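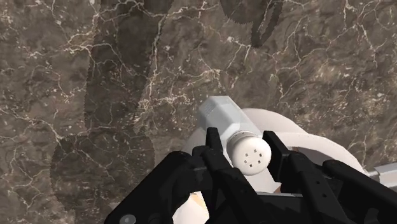 4. Installing and Leveling the Rain Gauge

This section covers siting, mounting and leveling the Idel tipping-bucket rain gauge and connecting it to the Rafferty station logger. Complete Section 3 (Mast and Logger Enclosure) before starting. The gauge can be installed by one person.

Tools required: spirit level, 10 mm wrench, Phillips screwdriver, tape measure.

4.1 Choosing a site

Place the gauge on open, level ground covered with short grass or gravel. The distance to any tree, wall or building should be at least twice the height of that object. Roof mounting is not recommended. Wind speeding up over a roof edge carries drops past the funnel and lowers the recorded total.

Keep the gauge clear of lawn sprinklers and of the drip line of the mast guy wires.

4.2 Mounting the base

1. Set the base plate on the concrete pad or post cap with the arrow pointing north.
2. Mark the three bolt holes. Remove the plate and drill.
3. Thread one leveling nut onto each bolt, then lower the plate onto the nuts.
4. Fit the washers and top nuts. Leave them finger-tight.

Note: The post cap for older Dellcombe masts has four holes. Use the three marked with a dot.

4.3 Leveling

1. Lift off the funnel by turning it counterclockwise.
2. Place the spirit level across the plate, first north to south, then east to west.
3. Adjust the leveling nuts until the bubble is centered in both directions.
4. Tighten the top nuts with the wrench, a little at a time, moving from bolt to bolt.
5. Check the level again. Tightening often shifts the plate.

CAUTION: Do not use the bucket assembly as a handle. The pivot is easily bent, and a bent pivot cannot be corrected by calibration.

4.4 Connecting the cable

1. Remove the foam shipping block from under the bucket. Move the bucket by hand and confirm that it tips freely to both sides.
2. Route the cable through the strain relief in the base.
3. Connect the two gauge wires to the terminals marked RAIN on the logger. Polarity does not matter.
4. Form a drip loop below the enclosure inlet and tie the cable to the mast.
5. Refit the funnel and turn it clockwise until it locks.

CAUTION: Disconnect the 12 V supply before opening the logger enclosure. Do not work on the mast if thunder can be heard.

4.5 Checking the count

1. Reconnect the supply and open the Rain screen on the logger.
2. Note the count shown.
3. Pour 1000 mL of clean water into the slow-drip test bottle and stand it in the funnel.
4. Let the bottle empty completely. Do not squeeze it.
5. Subtract the first count from the new one and compare the result with the range printed on the calibration card.

If the result is outside the range, repeat the test once. If it is still outside, see Section 9.2. Do not turn the calibration screws before reading that section.

Mark the test period in the station log so that the test water is left out of the daily total. Stations reporting to the Cloltow network must enter code 775 in the remarks field.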